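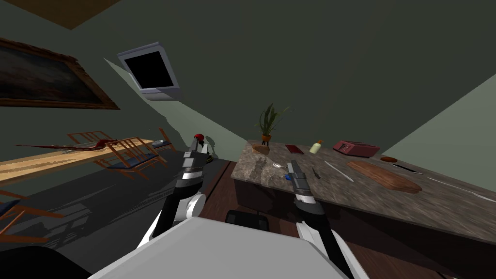
Skostulcombe, 18 April 2023. Kadlec today released version 3 of Uvham, its motion planning and simulation package for two-armed mobile manipulators. The release adds a shared planner for both arms, a revised contact model for thin objects, and a scene generator for kitchen and dining layouts.

Earlier versions of Uvham planned each arm separately and resolved conflicts afterward by slowing one of them down. Version 3 treats the base and both arms as a single planning problem. The user sets joint limits, clearance distances and a time budget, and the planner returns either a complete path or a report naming the constraint that could not be met.

"Under the old method an arm could wait for the other one indefinitely, and the log gave no indication why," said Ekua Acheampong, planning lead at Kadlec. "The report was the most requested item from users, ahead of speed."

The contact model has been rewritten for flat and narrow items such as spoons, knives and closed books. Friction is now set per surface, so a stone counter and a wooden cutting board can carry different values in the same room. Grasp candidates that would push a fingertip through the work surface are removed before planning starts.

The scene generator places furniture, appliances and small household objects according to editable rules. Wall color, light direction and object position can be varied independently, and each room is stored with the seed used to build it. The package ships with 42 base layouts and 3000 object models. Shadows are computed at render time and can be turned off when users need to test perception code under even lighting.

Internal regression tests were run at the company's Prurkberg office over 24 layouts. Planning time fell by almost a third compared with version 2. Thabiso Mabaso, who maintains the test suite, said the gain was smallest in rooms where chairs stood close to the base, and that work on those cases continues.

Scene files from version 2 open without conversion. Custom gripper definitions must be exported again with the supplied command-line tool. Python bindings are included; the older scripting interface remains available but will receive fixes only.

Uvham 3 is available to current license holders through the customer portal. A maintenance update with additional sensor noise settings is planned for June.

Press contact: Iveta Ševčík, Kadlec, Skostulcombe
Technical contact: Kvido Holub, Kadlec, Prurkberg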